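16th November, bench two, Drurnham

Back on books today with the hand-held gripper, and I finally have enough episodes to be picky about which ones I keep!
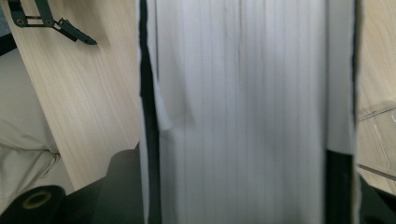 ## Thick books

Most of my morning went into fat books standing upright, fingers on either side, page edges toward the camera. I like these a lot as examples (the policy we trained in May had mostly seen paperbacks lying flat, and it showed). The catch is that a book this fat fills the middle of the view from top to bottom, so all the tracker gets to work with is whatever's left at the sides. Wood grain and that dark metal bracket are good for it. White cushion, not so much.

The pages also smear a bit when I move. I'm keeping those takes anyway, as long as the background stays crisp enough to get a pose out of it. Renu Chaturvedi thinks I'm being too generous and she may be right, so I've tagged them `soft` and we can drop the whole lot later with one filter.

## Where we are

- 210 new episodes today, all books
- 2327 in the Zikum set once these are merged
- 1472 of those have been through the pose check, the rest are queued overnight

## Notes to self

Slow down on the approach. I keep rushing the last bit before the fingers close, and then the model learns to rush too, ugh.

Start each take further back, so the tracker has a decent look at the furniture before the book takes over.

Heo's loader still chokes on takes with a space in the name. I renamed mine by hand and lost half an hour to it (grr), so please, underscores, everybody.

Next up is the Plandham shelf, books packed side by side with hardly any finger room. Renu wants to try tipping them out by the top first and I'm all for it. Charge both batteries before going over.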